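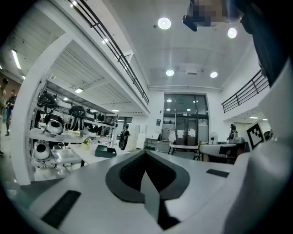

About Kullatlow

Kullatlow is a shared workshop and teaching space run by Kerstin Pfeiffer and Carola Thiele. We rent benches by the month and teach evening courses in basic repair and small electronics.

The main hall is tall and bright, with white walls and a balcony level. Talks use the ceiling projector. Members keep projects and equipment on the open metal shelving under the balcony, so please label your tier.

We have 14 benches. Courses run for 4 weeks, with 2 evenings a week. The next round starts in November. To visit, write to Carola first.

Filed under: Who we are

© Kullatlow Workshop | Contact | Back to top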